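Stekimbridge Household Textile Terms

README for the word list and mapping tables
Maintainer: Linnea Hedlund
Mapping review: Khrystyna-Mariia Nechyporuk
Last updated: 07/07/2026

Summary

This package is a controlled vocabulary for household textiles and soft footwear, with mapping tables to three catalogue schemes used by small museums and charity shop networks. It holds 400 preferred terms and their variants. Spelling is Australian throughout. Variants in other spellings are kept as lookup entries only and never appear as preferred terms.

The list grew out of the Vakulenko card index, a paper catalogue typed over several decades and keyed in by hand. Where the cards disagree with each other, the later card was taken unless it was plainly a typing error.

Files

terms.csv: one row per preferred term
variants.csv: one row per variant, pointing to a term
map_plosari.csv: mapping to the Plosari scheme
map_toso.csv: mapping to the Toso scheme
map_local.csv: mapping to the Stekimbridge shelf codes
CHANGES.txt: changes by release

All files are UTF-8, comma separated, with a header row. Fields containing a comma are quoted. Line endings are LF. If a spreadsheet program converts the shelf codes to dates on opening, import the column as text.

Fields in terms.csv

term_id: integer, stable between releases, never reused
label: preferred term, lower case, singular except for paired items
group: one of eight top-level groups
fibre: dominant fibre where the term implies one, otherwise empty
pile: yes, no or unknown
scope_note: free text, 90 characters at most
status: current, deprecated or draft

The colour of an object is not part of any term. Records that need it should use their own colour field. The same applies to size, maker and condition.

Paired items

Slippers, socks, mittens and similar articles take the plural label even when only one of the pair survives. The count belongs in the object record. Earlier releases had separate singular entries for seven of these terms; those are now deprecated and redirect through variants.csv. Software that reads only terms.csv will still find the old rows, so filter on status before building a pick list.

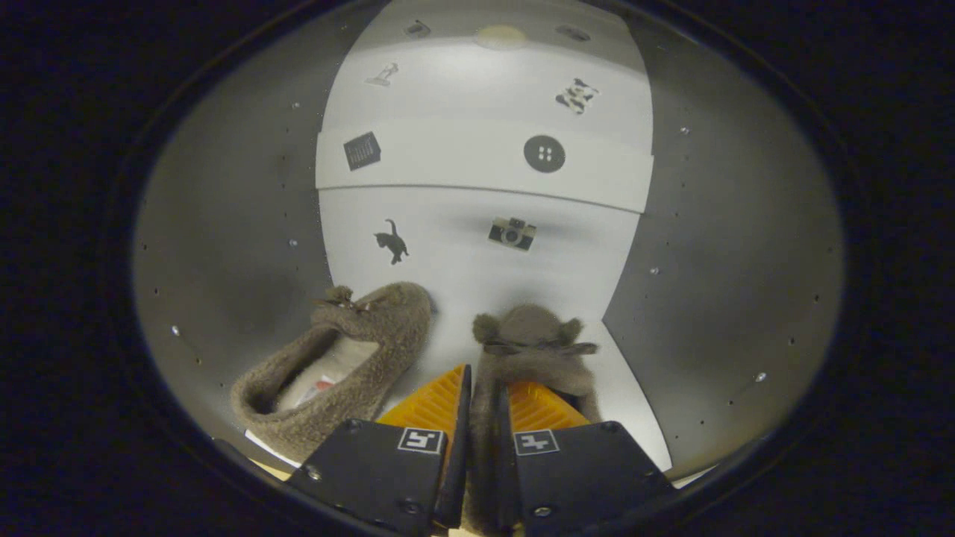

Labels in this group follow the outer surface of the article and ignore the lining. A slipper with a wool lining and a plain cotton upper is therefore recorded under the cotton term, with the lining in the object description. "Fuzzy", "fluffy" and "furry" are all variants of "pile-faced". They were used interchangeably on the cards and no consistent difference could be recovered. "Sheepskin" is a separate term and should be used only where the material has been identified.

Mapping tables

Each mapping row carries a relation: exact, broader, narrower or none. A relation of none means the target scheme was checked and has no suitable entry. A missing row means the check has not been done. Do not treat the two as equivalent.

The Plosari mapping is complete for current terms. The Toso mapping is complete except for floor coverings, where the target scheme sorts by weaving method and most of our terms do not specify one. The local shelf codes were revised in March, and codes from before that revision are not included.

Known problems

"Throw", "rug" and "blanket" overlap. The scope notes separate them by use, but many older records were assigned by size.

The pile field is unknown for most bedding terms. It was added late and has been filled in only for footwear, towels and floor coverings.

Variants containing an apostrophe appear twice, once with and once without it. Matching is case insensitive but does not strip punctuation.

Two draft terms, "bed sock" and "house boot", have provisional scope notes and may be merged in the next release. They should not be used in new records.

Corrections

Send the term_id, the proposed wording and a source. A dictionary, trade catalogue or dated label is sufficient. Proposals for new terms also need a group and at least one object record that cannot be indexed with the existing list. Changes to mapping relations go to Khrystyna-Mariia Nechyporuk, all others to Linnea Hedlund.

Reuse

The word list and the mapping tables may be copied and adapted with attribution. Please keep the term_id values unchanged in derived lists. Local additions should be numbered in a separate range so that later releases can be merged without conflicts.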